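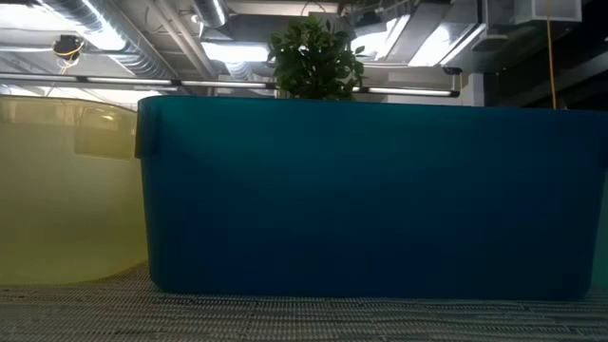 A reader in Plernham wrote in to say that she had fitted the same telematics box as her neighbour, on the same policy, and that her score was twelve points lower after a month of driving the same school run. She wanted to know whether the thing was any good. I had already been using one for most of the winter, so this review is partly for her.

The product is the Stougaard plug-in box, the one Fastia offers with its pay-how-you-drive car cover. You can also buy it separately as a dashcam bundle, but I tested only the box. It goes into the diagnostic socket under the dashboard, talks to an app on your phone and sends a weekly driving score to the insurer. If the score stays high enough, money comes off at renewal. If it stays low, the premium can go up part way through the year, and this is set out on the fourth page of the policy booklet.

Fitting

The box is about the size of a matchbox. On my car the socket is behind a small flap by the driver's right knee and the whole job took a few minutes, most of it spent finding the flap. The printed leaflet shows the socket in the middle of the dash, where mine isn't, and the app has a lookup by make and model that was correct. Pairing failed twice with the engine off and worked with it running. The leaflet says either will do.

It sticks out a little way. A tall driver with the seat well forward might catch it with a shin. I did once, and the app sent me a message saying the box had been disconnected and that I had to refit it within a day. I pushed it back in and the message cleared.

What it measures

Four things go into the score: speed against the posted limit, braking, cornering and the time of day. Each is marked out of 100 and the overall figure is also out of 100, but it isn't a plain average. Speed counts for most. Fastia doesn't publish the weighting and the helpline wouldn't give it to me.

Speed was measured fairly on main roads. On the lane behind the Kesberg trading estate it thought I was in a 20 zone for the whole length, when the 20 stops at the bridge. I reported this through the app in January. By March it had been put right, and the old journeys were rescored without my asking.

Braking is the weak part. The box picks up a hard stop whatever the reason for it, so braking for a child or a dog costs the same as braking late at a roundabout. You can add a note to a journey, but notes don't alter the score. They are kept in case of a claim. Cornering gave me no trouble, and I suspect it would only trouble people who take bends quickly.

Time of day is simple. Anything between eleven at night and five in the morning loses marks, however well you drive. Shift workers should look elsewhere, or at least ask for a quote without the box first.

As for the reader and her neighbour, the likeliest cause is the car. A heavier car with softer brakes registers fewer sharp stops. I tried the box in a second, smaller car for a fortnight, over the same roads, and the braking mark fell by nine.

The app

The app is clear enough. Journeys appear on a map within a few minutes of parking, with coloured dots where marks were lost. Tapping a dot gives the speed and the limit. I would have liked to see a whole month on one screen, but it only shows weeks. It used little battery on my phone and it can be set to stay quiet until the weekly score arrives.

You can't delete a journey. You can mark one as driven by somebody else, up to three times a year. A named driver's trips count in full towards your score, so think about who borrows the car before you sign up.

Cost

There is no charge for the box if you take the policy and keep it for the full year. Leave early and Fastia asks for it back in working order. My quote without it was 1299 pounds, on a car worth very little, after a claim two years ago. With it I was offered a discount of up to 300 pounds at renewal, depending on the score. I have driven over 3300 miles with it fitted and my score has settled at 84, enough for the second of the three discount bands.

The excess is the same either way, and so is the cover for glass and windscreens. Courtesy car cover is extra on both.

Who it suits

Someone who drives in daylight, mostly alone, on roads they know. New drivers will probably save the most, and they will also find the braking mark the most annoying. If you drive little and already have a long no-claims record, the saving may be too small to bother with. Get both quotes on the same day and read the section on mid-year changes before you choose.

I have kept mine in for now. Renewal is in the spring, and the price I get then will decide it.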